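Pereck Writing Slope, Large

The large Pereck is a sloping board for people who write, draw or read at a table for long stretches. It lies on any flat surface and lifts the page towards you, so your neck stays closer to upright and your wrist doesn't have to bend over the front edge. We have sold the small one for some years. The large takes an A3 pad in either direction, or an open ring binder with the rings unclipped.

The board is birch ply with a clear matt lacquer. Along the bottom runs a raised lip, 3 mm high, which stops paper sliding off and is low enough that you don't feel it under your forearm. Earlier boards had a taller lip and several customers sanded theirs down. If you have one of those and would like the newer lip, it can be bought as a part and fits the same screw holes.

There are five positions, set by a steel strut at the back that drops into a row of notches. The lowest is meant for handwriting. The second and third suit drawing and lettering. The top two are for reading, and we don't advise leaning on the board in either of them. To change position, lift the board by its top edge with one hand and move the strut with the other. The strut is stiff for the first week or so and then loosens.

The underside has four rubber feet. They grip well on painted, lacquered and laminate desks. On bare oiled wood they can leave a faint mark over time, so put a cloth or the felt sheet (sold separately, see below) underneath. The feet pull out for cleaning and spares are in the box.

Choosing a place for it

The large board is 391 mm deep when laid flat and a little less when raised. Most desks will take it with space left behind for a lamp. If you share the desk with a laptop, measure first. Many customers keep the slope on one arm of a corner desk and the computer on the other, which saves lifting the board away each time. For a straight desk under 1200 mm wide we would suggest the small Pereck.
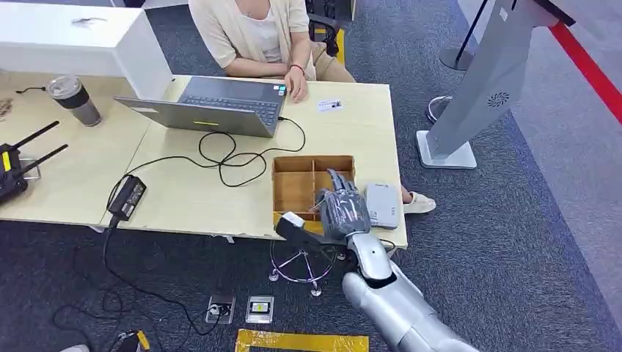 Page last changed: February

Chair height matters more than people expect. With the slope in its lowest position, the front edge should be level with your elbow or slightly under it. If your shoulders creep up as you write, raise the chair, and use a footrest if your feet then come off the floor. The slope adds 40 mm at the front, and a chair that was right for a bare desk is often a touch low afterwards.

Light should come from the side opposite your writing hand. The matt lacquer keeps glare down, although a lamp directly behind the board will still shine on glossy paper.

Finishes

Clear birch is the standard finish and is normally in stock. The black stain is done to order and takes three weeks. We stopped the white finish last year as it showed pencil too readily. Any white boards that come back to us as returns are sold through the workshop in Didelham and are not listed online.

Accessories

The Grilline paper clip bar fastens across the top edge and holds up to twenty sheets. It was made for the small board and is narrower than the large one, but it centres neatly and works the same way. The Cha felt sheet goes under the board and is cut to the footprint of the large size. It comes in grey only. Neither is included with the slope.

We don't make a carrying bag for the large. An A2 portfolio case from any art shop will take it with the strut folded in.

Care

Wipe with a damp cloth and dry straight away. Ballpoint comes off the lacquer with a little washing-up liquid. Felt pen usually doesn't. Avoid white spirit, which dulls the surface. If the strut begins to squeak, rub a candle end along the notches.

Replacement struts, lips and feet are kept for every version of the board we have made. Please tell us which one you have when ordering. The version letter is stamped on the underside near the strut hinge.

Ordering and returns

Each batch is 300 boards and the next goes into the workshop once the current one is nearly sold. When the large is out of stock you can still place an order, and you are charged on the day it leaves us. Unused boards can be sent back within a month for a full refund. We can't take back stained boards unless they are faulty.

Schools and libraries ordering several boards should write to Seon-mi Min in the sales office, who can arrange a loan board to try first. Loan boards go out in clear birch, with the felt sheet, and we pay the carriage both ways.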